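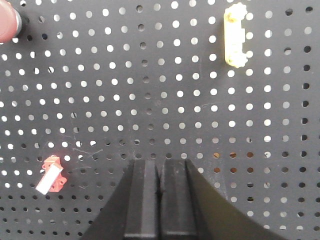 **Italo Sanna**, técnico de taller, Lindach

Cuaderno de taller, enero, 16:40

Sigo con el tablero perforado, que me ha comido la tarde entera (y yo que pensaba ventilarlo antes del café). Lo apunto todo seguido para que el próximo que toque la mesa no tenga que venir a buscarme.

Lo primero, la luz. Con claridad por detrás los agujeros se encienden como farolillos y cuesta muchísimo distinguir uno vacío de uno con gancho. ¡Qué mareo! Charpentier me preguntó desde la puerta por qué trabajaba con los ojos medio cerrados, y era por eso. De momento, para colgar cosas pequeñas me guío con el dedo. Si alguien encuentra una cartulina grande y oscura, que me la guarde, quiero probar a ponerla detrás a ver si se descansa la vista.

Segundo, la sujeción. Quería atornillarlo a la mesa y me arrepentí a tiempo, porque para Kadine vamos a cambiar la altura unas cuantas veces y no me apetece dejar la estructura blanca como un colador. Así que mordazas. Aprietan bien a mano, pero hay que ir alternando: un poco una, un poco otra, y vuelta a la primera. Si aprietas una a tope de golpe, el tablero se te va de lado y toca empezar otra vez. Me ha pasado 2 veces.

La inclinación me gusta más de lo que esperaba. De pie se llega bien a la parte de arriba y sentado se ve todo sin estirar el cuello. En vertical quedaba muy de ferretería, la verdad. 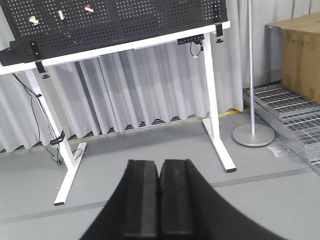
*Tablero inclinado sobre el travesaño, sujeto con mordazas. Arriba, las tres primeras piezas.*

Para probar he colgado solo cosas pequeñas y arriba del todo. La roja con la banda blanca se localiza enseguida; las claras se pierden un poco contra tanto puntito, así que cuando llenemos el resto propongo dejar los colores fuertes para lo que se usa a diario.

Peso: según la hoja de Plindska (pedido 2488), cada gancho corto aguanta 500 gramos. No pienso acercarme. Mi intención es quedarme en 200 por gancho y, si algo pesa más, a la estantería.

Pendiente también el cable de la pata izquierda. Lleva su brida a media altura, pero abajo llega al suelo y se queda ahí enroscado, justo donde uno mete el pie. Lo recogería con otra brida más abajo, dejando holgura para subir la mesa. Y la cortina de detrás, que nadie la pille con la pata al mover la estructura, por favor, que planchar esos pliegues no entra en mi contrato.

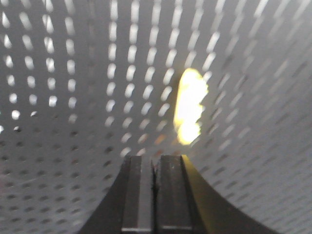

Volviendo a los ganchos: los largos no me convencen. Bailan. Si cuelgas algo de la punta, el gancho cabecea y acaba saliéndose al tercer roce con la manga. He probado a meterle una arandelita de goma por detrás y mejora bastante, aunque es un trabajo de chinos ponerlas con el tablero ya montado. La próxima vez, arandelas primero y tablero después.

Tengo más de 200 arandelas en el cajón de abajo, o sea que por material no será.

Para mañana:

- repasar el apriete de las mordazas en frío, antes de colgar nada
- brida nueva para el cable
- preguntar a Charpentier qué herramientas quiere a mano para Kadine
- devolver los ganchos largos a Plindska, o por lo menos la mitad

Me llevo el rotulador blanco a casa para que no desaparezca otra vez.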